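Gilholm site – teardown bench walk-round, desktop line
Checklist with comments. Read before you start on the bench.
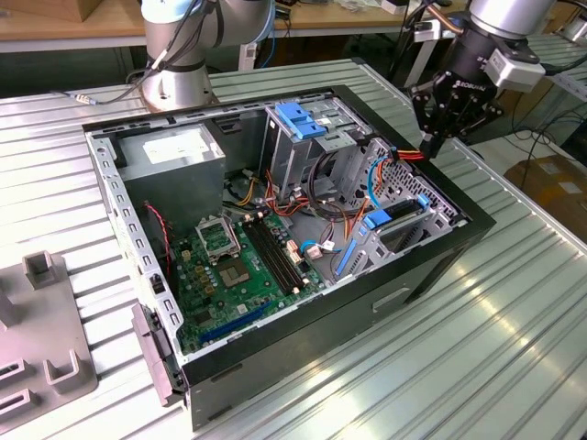

Page last changed: October

Bench 2, job no. 3431. Desktop towers, side panel off, arms pulling cables and drives. Done at shift change, so comments are short.

1. Case flat on ribbed table, open side up – OK
Comment: keep it this way for every tower. Night shift were standing some of them up, arms don't like it.

2. Power supply unplugged from mains and left to stand before it goes on the bench – OK
Comment: still a person's job. Sign the Shirazi sheet, not the whiteboard.

3. CPU out before cables – OK
Comment: socket empty, bracket up. Leave the bracket up, saves a second look.

4. Power leads (orange, red, yellow, black) free to lift – NOT YET
Comment: they still bunch up in the middle of the case. Fingers go in by the drive bay and there's not much room. Want a hand pre-sort step here, Rorard to say yes or no.

5. Drive bays, blue latches – CHECK
Comment: look at the latch before the arm gets a go at it. Snapped ones go in the red tub.

6. Hands out of the case when either arm is live – OK
Comment: two people asked if it's fine to "just nudge" a cable. No. Stop button first, every time.

7. Stop button reachable from the stool – FAIL
Comment: stool has moved since the Wastar visit, button hasn't. Tape a mark on the floor by Sunday.

8. Desk behind the bench – FAIL
Comment: kit and cables all over it again. Tidy at end of shift, whoever is on.

9. Floor clear to the right of the table – FAIL
Comment: cardboard box. Trip risk, move it.

10. Lifting – OK
Comment: fewer screwdriver hours, more lifting now. Towers in, shells out, all day. Max 40 per person then swap with sorting. Sore wrists have droped off, backs have not. Report them please.

11. Training – PART
Comment: day shift signed off. Nights have had the talk but not teh practical. Nobody minds the bench alone until that's done.

Open: 4, 5, 7, 8, 9, 11. Recheck same bench next walk-round, 6.30 start.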